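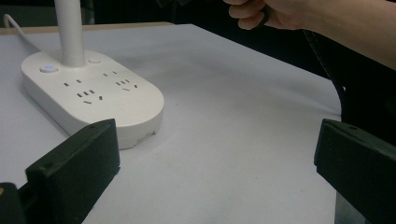

Mistesholm Evening College
Light in the Home, handout 2
Light for close work

These notes go with the Wednesday session in Room 41. Read them before class if you can. The sheet on colours and paint comes later in the course, so wall colour gets only a short mention.

What we mean by close work

Close work is anything done at arm's length or nearer where small detail matters: reading, sewing, writing by hand, sorting screws, filling in forms. A light that is fine for talking or eating is often too weak for this. People tend to notice tired eyes or a stiff neck first and the poor light much later.

We split the light in a room into general light and task light. General light lets you walk about safely and find things. Task light falls on the work itself. Most rooms need both. A bright lamp in an otherwise dark room makes your eyes adjust each time you look up, and many people find that tiring after an hour or so.

Words you will need

Lumen: the amount of light a lamp gives out in all directions. It is printed on the packet.
Lux: the amount of light that lands on a surface. It depends on the lamp, how far away it is and which way it points.
Watt: the power the lamp uses. It does not tell you how bright the lamp is. Older people (and older books) use watts as a guide to brightness because filament bulbs were all much alike. LED lamps are not.
Kelvin: a scale for the colour of white light. Low numbers look yellowish and high numbers look bluish. A lamp marked 4000 K is usually sold as neutral or cool white.
Glare: light that reaches your eye straight from the lamp, or bounced off something shiny, and makes it harder to see.

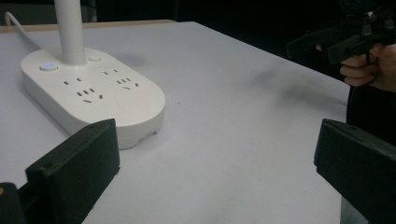 Distance and angle

With a small bare lamp, the light on the page falls off with the square of the distance. Move the lamp twice as far away and a quarter of the light arrives. A long tube or a wide panel close to the desk does not follow the rule exactly, but the general point still holds. Bringing the lamp nearer often does more than buying a stronger one.

The angle matters as well. Light that strikes the page from straight above spreads over the smallest area. Light that comes in low is spread thin and picks out every bump in the surface. Low light is useful for checking plaster or finding a dropped needle. It is poor for reading.

For writing, the lamp should be on the side away from the writing hand. A right-handed writer with a lamp on the right works in the shadow of the hand. For sewing by machine the same rule does not always help, and it is worth trying the lamp in several places.

Keep the lit part of the lamp out of your direct line of sight. If you can see it when you look at the work, lower the head or turn it. 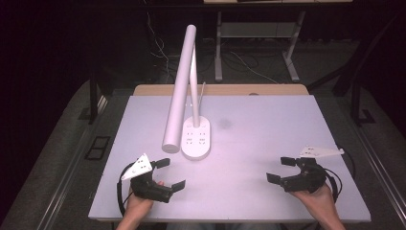 Shiny paper causes a separate problem. The lamp may be well placed and well shaded, and you still see a white patch on the page. The light is bouncing off the paper at the same angle it arrived. Slide the lamp sideways until the patch moves off the part you want to read, or tilt the book.

Daylight

A desk at right angles to the window is the usual advice and it suits most people. Facing the window means looking at a bright area all day. Sitting with your back to it puts your own shadow on the desk and, if you use a screen, the window's reflection on the screen.

Daylight changes a good deal with the season. A desk that is well lit in June may need a lamp by mid-afternoon in January. The survey sheets from the Vetirham group include both months for the same rooms, and we will compare them in class.

Walls and surfaces

Pale walls send light back into the room and soften shadows. Dark walls absorb it. The same goes for the desk top. A very dark desk under white paper gives a strong contrast, which some people dislike.

Exercise for next time

Choose one place at home where you read or do handwork in the evening. Sit there for around 10 minutes with only the general light on, then switch on the task light and carry on with the same job. Write down where your shadow falls, whether you can see the lit part of the lamp, and whether there is any shine on the page. Move the lamp once and write it down again. A rough sketch with the window marked is enough.

Background reading: the Achterberg notes on vision and age, first part only. The Bistier tables are for reference and need not be learned.

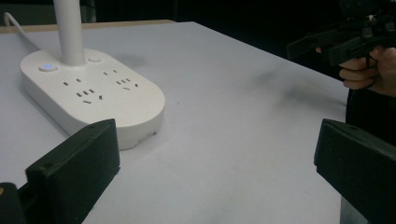
Why do older readers need more light for the same page?

The lens of the eye lets through less light with age, and the pupil does not open as wide as it once did. Less light reaches the back of the eye, so the page itself has to be brighter. Older eyes are also more easily troubled by glare, and a stronger lamp needs to be well shaded.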